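Cold opens in the workplace sitcom: what Merum does with its first minute
Media Studies project report, autumn term

Why I picked this

I have watched Merum more times than is healthy, and what I kept noticing was how differently its episodes begin. Some start with a joke that has no link to the plot. Others drop you into an argument that pays off 20 minutes later. I wanted to know whether there was a pattern, and whether the other office comedy on our list, Undero, did the same. It was a brilliant excuse to watch telly with a notebook.

For anyone who hasn't seen them, Merum follows the night staff of a ferry terminal in the made-up town of Flestivholm, and Undero is set in a firm that sells office carpets. Both run for 4 series.
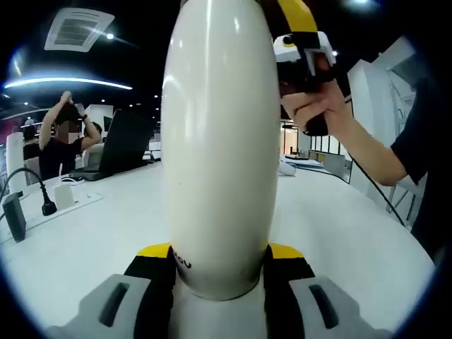

How I did it

I watched 50 episodes, 27 of Merum and the rest of Undero, starting in September. For each one I wrote down how long the opening lasted before the titles, who spoke first, and whether the opening joke came back later. I also marked every laugh line, meaning any line clearly written as a joke, even if I didn't find it funny. That gave me 1203 laugh lines in the end, and a very full spreadsheet.

The hard part was deciding what counts as "coming back". A repeated word is easy. A look between two characters is not! I settled on a simple rule: if a viewer who had missed the opening would miss the later joke as well, it counted.

What I found

Merum's openings get longer as the show goes on. In the first series most are over in under a minute. By the last one they are nearly short plays, and the best of them, the lost pushchair one, could stand on its own.

Undero hardly changes at all. Its openings are short and loud, and almost always end with Bang, the sales manager, leaving the room. I expected to find this lazy, but I grew very fond of it – you start waiting for the door.
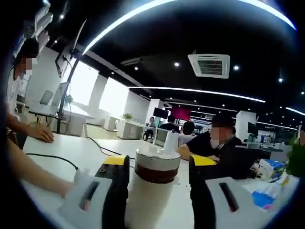
White cup on a white desk

The openings that came back later were mostly Merum's, and they tended to belong to the quieter characters. The ticket clerk gets very few lines in the main plots, but she often speaks first, and her throwaway remarks are the ones that return.

What I would change

I watched Merum first and Undero second, so I was probably stricter by the time I reached the carpets. Next time I would mix them up. I would also ask a second person to mark a few episodes and see where we disagreed, especially on the looks.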